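Über uns

Hallo und schön, dass du hergefunden hast! Ich bin Paula, und wenn du bei Clendlow anrufst, hast du mit ziemlicher Sicherheit mich am Telefon (oder Suryani, aber die ist meistens unterwegs und steht gerade in irgendeinem Kinderzimmer). Wir räumen auf. Bei Leuten zu Hause, mit ihnen zusammen, und am allerliebsten dort, wo jemand schläft, lernt, bastelt und Sachen sammelt, und das alles auf ein paar Quadratmetern.

Wie das angefangen hat

Suryani Chin und ich haben uns in einer Schreinerei kennengelernt. Sie hat dort Einbaumöbel geplant, ich habe die Angebote geschrieben und mich mit Lieferterminen herumgeschlagen. Irgendwann sind wir nach Feierabend bei einer Kundin hängengeblieben, die ein wunderschönes neues Regal hatte und keine Ahnung, was da jetzt hineinsoll. Wir haben bis halb elf sortiert, Pizza auf dem Fußboden gegessen und auf der Heimfahrt nur noch darüber geredet, wie viel Spaß das gemacht hat. Im Juli darauf haben wir Clendlow angemeldet. Das Büro war am Anfang mein Küchentisch, heute sind es immerhin 18 Quadratmeter im Hinterhaus, mit eigener Kaffeemaschine!

Was wir machen

Meistens geht es um Kinder- und Jugendzimmer, oft auch um kleine Wohnungen, in denen der Schreibtisch direkt neben dem Bett steht. Wir kommen vorbei, schauen uns alles an und fragen ziemlich viel. Wo machst du Hausaufgaben? Was liegt abends auf dem Stuhl? Welche Schublade klemmt? Danach wird ausgeräumt, sortiert, gewischt und wieder eingeräumt, und ja, zwischendurch sieht es schlimmer aus als vorher. Das gehört dazu.

Wir werfen nichts weg, was dir gehört, ohne dass du es in der Hand hattest. Das gilt auch für Fünfjährige. Suryani hat einmal eine Dreiviertelstunde über einen kaputten Kreisel verhandelt, und der Kreisel ist geblieben.

Unser Standardtermin heißt bei uns Kamano - das war der Name auf dem Klingelschild unserer allerersten Kundschaft, und irgendwie ist er hängengeblieben. Ein Kamano ist ein Nachmittag, ein Zimmer, wir zwei und du. Wenn es größer wird, also ganze Wohnung, Keller oder Umzug, nennen wir das Rahman und kommen an mehreren Tagen. Die Namen versteht außer uns kein Mensch, auf der Rechnung stehen sie trotzdem.

Der Schreibtisch zuerst

Wenn du mich fragst, wo man anfängt: beim Schreibtisch. Immer! Er ist die Fläche, auf der alles landet, und wenn er frei ist, bekommt man gleich Lust auf den Rest. Wir räumen ihn komplett leer, wischen einmal drüber und stellen dann nur zurück, was dort wirklich wohnen soll. Das ist von Mensch zu Mensch verschieden. Bei manchen sind es Stifte und eine Lampe, bei anderen die Schachteln von den Bausätzen, und die dürfen dann auch hinten an der Wand stehen, wenn man sie gern anschaut.

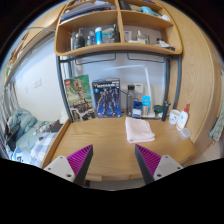 Über Kartons reden wir übrigens oft. Viele Eltern möchten sie sofort ins Altpapier geben, viele Kinder (und erstaunlich viele Väter) auf gar keinen Fall. Bei LEGO und Modellbau bin ich inzwischen auf der Seite der Kinder, denn so ein Karton hält die Anleitung, die Restteile und die Erinnerung zusammen. Nur sollte vorne genug Platz bleiben, um ein Heft aufzuschlagen. Handtücher, Pullis und was sonst noch so herumwandert, falten wir erst mal zusammen und suchen später einen Platz dafür. Der Stapel »später« darf bei uns ruhig bis zum Schluss liegen bleiben.

Wo du uns findest

Unser Büro ist im Pellomcombe, dem alten Hinterhaus mit der grünen Tür. Bitte vorher kurz anrufen, wir sind viel unterwegs. Das erste Gespräch kostet nichts und dauert so lange, wie der Kaffee reicht. Fotos vom Chaos kannst du gern vorab schicken, musst du aber nicht, und vorher aufräumen sollst du bitte auf keinen Fall!

Wir freuen uns auf dich
Paula Matei und Suryani Chin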